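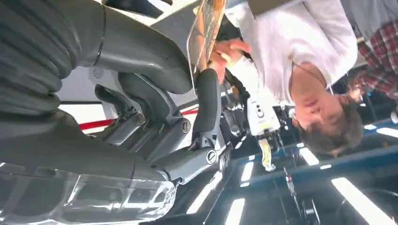 A Trular cell at Mostyn, with an orange-printed item held near the padded finger of the gripper.

The Trular cell is a single-arm packing and handling station built by Bultow and best known, in so far as it is known, from the installation at Mostyn. It consists of one robot arm, a linkage gripper with padded fingers, a control cabinet and a laminated start-up card which contradicts the manual on two points. Operators are advised to follow the card.

Setting up

The arm is bolted down first and levelled afterwards, an order of work that has been queried. Once it is level, the gripper is fitted to the wrist and its closing force set. The factory value is 40, on a scale the manual does not name. At Mostyn it was lowered to 21 after a February spent crushing the corners of flat packs, and the number was written inside the cabinet door, where it remains in two different inks.

Grip points are taught by hand. One person offers up a pack at the height and angle the finger will meet it, and a second stores the position on the pendant. The manual allows five minutes for each pack type. Tudur Eynon, who wrote the site's own notes, allows a morning, and recommends starting with packs that have clear plastic on them, as these give the most trouble and tempers are better before lunch.

Upkeep

Finger pads are checked weekly for splits and wiped with a damp cloth. Solvent cleans them much faster and also dissolves them. The linkages take a very small amount of grease; the amount usually applied is larger. Play in the hinges shows up as a finger that closes slightly to one side, and is often mistaken for bad teaching, so that the positions are all stored again before anyone reaches for a spanner.

Faults

The commonest stoppage is error 147, described in the manual as "grip state unexpected". It can mean a worn pad, a loose connector at the wrist or a missing pack. The connector should be reseated with the power off.

Spare pads are shared with the older Vavholm cell, though the part numbers differ, as do the prices.

Last revised 2020-06-06.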